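I keep this table of rail service disruptions on the Vaditz - Dremosstead line, mostly because I ride it and got tired of arguing from memory. It grew! There are now 3,420 rows, one per affected train, and you're welcome to use them.

## What's in it

- `incidents.csv` - the main table
- `stations.csv` - station names and codes, with both spellings of Testska
- `notes/` - my scribbles, read at your own risk

Each row has the scheduled time, the actual time, the station where the delay was first posted, and a cause if the operator gave one. Causes are copied word for word from the notices, so "signal fault" and "signalling problem" are both in there (sorry, I haven't merged them yet).
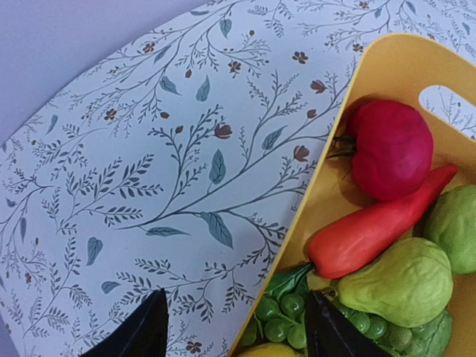
Times are local and in 24-hour format. A train that never ran has an empty `actual` column and `cancelled` set to 1. Please don't read the blank as zero minutes late - I did that myself in version 1 and the averages looked wonderful.

## Known gaps

The cause is missing for 1,414 rows. Another 286 come from Lutz Baumgart's old spreadsheet, which only recorded delays to the nearest five minutes. They're marked `source=lb`, so you can drop them if you need finer numbers.
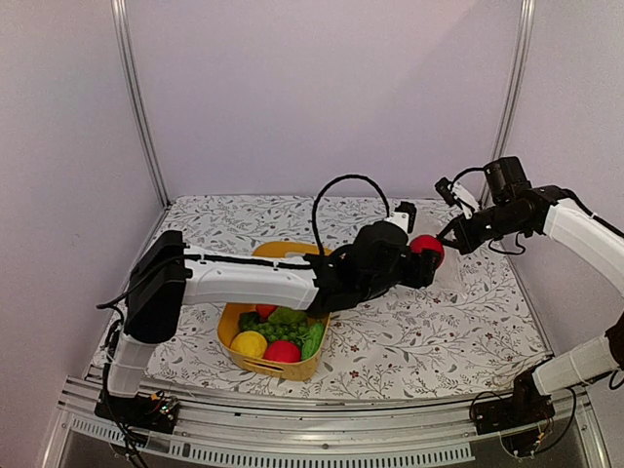 *Two arms over the patterned cloth, with the yellow basket.*

Sperling is the messy one. The stop moved across the road in November and kept its code, so I split it into `SPE1` and `SPE2`. Replacement buses aren't covered at all.

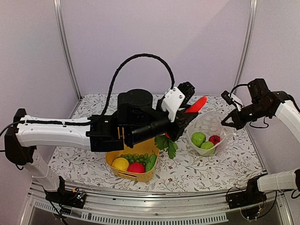
*Left arm with a carrot at the gripper.*

## Fixes

Open an issue with the row ID and whatever you've got - a notice, a ticket, a screenshot of the departure board. I usually get to them in the evening, after the 18:40 (if it shows up).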